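Progress report to Erkis, Bathroom Cell
Prepared by Tarmo Mockus, Demside
Jun 8, 2022

## Where we are

The grant period opened in March with one simulated cell, one arm model and a list of faults left over from the earlier setup. Most of that list is closed. The remaining items are about the gripper and the lighting, and both are covered below.

## Arm mount and reach

We moved the base of the Franka arm twice before settling on its current position. The first mount left the elbow too low, and the planner kept rejecting paths that passed over the cabinet. Joint limits in the model were then checked against our own settings file and 13 values were corrected. One wrong limit at the wrist explained most of the rejected paths.
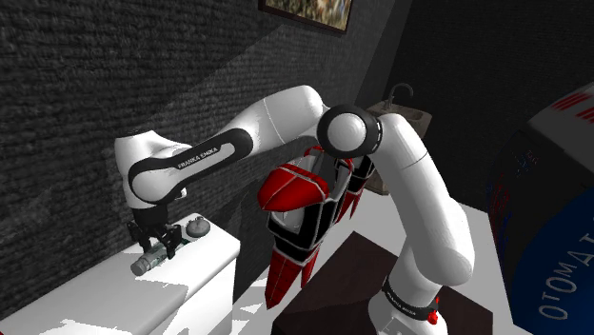
Reach is now checked with a fixed set of poses each time the cell files change. The base stays at the front corner of the brown cabinet, and the hardest pose in the set has the upper link stretched out over it, with a small bottle held above the toilet tank lid. We run that pose first. If the wrist housing or the fingers touch the lid, the run stops and the mount offset is restored from the last good file. The full check takes 34 minutes and is started by hand.

## Gripper upkeep

Finger alignment drifted in the model after an update to the physics settings. The two fingers closed at slightly different rates, so light items were pushed sideways before they were held. Oseck, our software contractor, traced this to a damping value that was set on one finger only. The value is now shared – a change to one side changes both.

Contact settings for bottles and squeeze tubes are kept in separate files. Tubes need a lower closing force and a wider opening on approach. 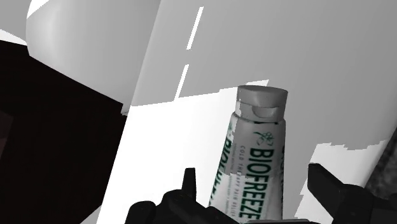

We ran 700 grasp cycles after the damping fix and logged finger positions at each close. The logs are stored with the cell files under the project name Lục. Review of the slower cycles is not finished.

## Open items

- Shadow edges look stepped at the current render setting. A higher setting works but slows the full check, and we have not decided which to keep.
- The reach check should start on its own when files change.
- Oseck still owes us written notes on the damping change.

We ask Erkis to approve 2 more weeks of compute time so the cycle review can be completed on the current settings. No change to the budget for staff is requested.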